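4. Results

4.1 Sample and housing

Of the 400 households contacted in the Zistinside and Cilwood districts, 291 returned a complete questionnaire on drinking water habits, and 121 of those agreed to a home visit. The visits were made in December by one interviewer (Rosalía Olmedo) and one assistant. Households in Furkthorpe were approached later and are reported separately in Section 4.4.

Most of the visited homes were apartments in mid-rise buildings. Tenants made up the larger share in Zistinside and owners the larger share in Cilwood. The two groups did not differ in the age of the main respondent or in the number of people living in the home, so both were pooled for the analysis of water use in the kitchen. Income was recorded in bands, and respondents who declined to give a band were kept in the sample with income coded as missing.

Interviews took place in the kitchen whenever the respondent was willing. Sotomayor's earlier work on household water found that people asked about their tap while sitting in another room tended to report what they thought they should do, and that answers given next to the sink were longer and named more separate uses. Our pilot pointed the same way. We therefore asked the respondent to go through an ordinary day, from the first use of water in the morning to the last one at night, and to name the purpose of each use. Figure 1 gives two views of a kitchen of the kind covered by the study.

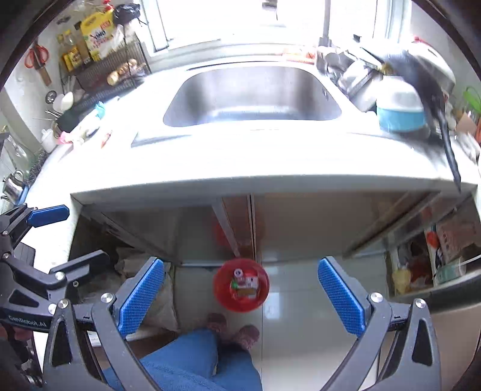
Figure 1a. Floor and cabinet area under the counter, with a fabric bag in the corner.

4.2 Reported uses of tap water

Respondents named drinking, cooking, washing food, washing dishes and cleaning surfaces without being prompted. Making tea or coffee was usually given as a separate item and not as a form of drinking or cooking. We kept it separate in the coding, which matters for the results below, as many people who said they never drank tap water used it every day for tea.

Trust in tap water was measured on a scale of 1 to 6, where 6 meant full trust. Respondents were asked to give one score for drinking the water cold and unfiltered and another for using it in food that would be boiled. The second score was higher than the first in both districts. When asked to explain the gap, respondents mostly said that boiling made the water safe. A smaller group said that taste was the problem with cold water and that taste did not matter in soup or rice.

Scores for cold water were lower among people who had moved into their home within the past year. This held in both districts and for both tenants and owners. Several of the recent movers told us that they had not yet made up their minds about the water and were buying bottles until they did. Long-term residents were more likely to mention a particular event, such as a main break or a boil notice, and to say whether it had changed what they did. Some had gone back to the tap after a few weeks. Others had started buying bottles at that time and had kept on doing so.

4.3 The sink as a place of work

The day-by-day accounts showed that the sink was used in long stretches around meals and in very short visits at other times. Short visits were easy for respondents to forget. Rinsing a cup, wetting a cloth and washing hands after coming home were often added only when the interviewer asked whether anything had been left out.

The number of bowls made a difference to how dishes were washed. In kitchens with two bowls, respondents commonly filled one with soapy water and rinsed over the other. With a single bowl, as in Figure 1b, more of them washed under a running tap, or used a loose tub set inside the basin. Those who used a tub said they saved water by doing so, and a few poured the rinse water on their plants. 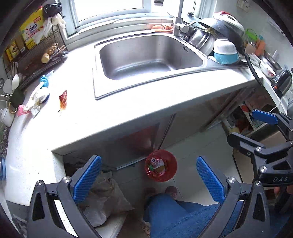
Figure 1b. Single-bowl stainless steel sink and faucet in front of a window.

Faucet height came up less often than we expected. People who owned large pots liked a high spout, and people who complained of splashing usually blamed water pressure. Light was mentioned more. Respondents whose sink was at a window said they could judge whether the water looked cloudy, and many of them ran the tap for a few seconds each morning to check it. Those with a sink against an inside wall rarely described doing this. We did not ask about it directly, so the difference should be read with care.

Storage of bottled water was noted in each home that bought it. Bottles were kept on the floor, in a pantry or hallway closet, or on a balcony. Respondents without an elevator bought smaller packs and bought them more often, and they were also more likely to own a filter pitcher. Filter cartridges were changed less often than the maker advised in most of the homes where we could ask. The usual reason given was cost, followed by simply losing track of the date.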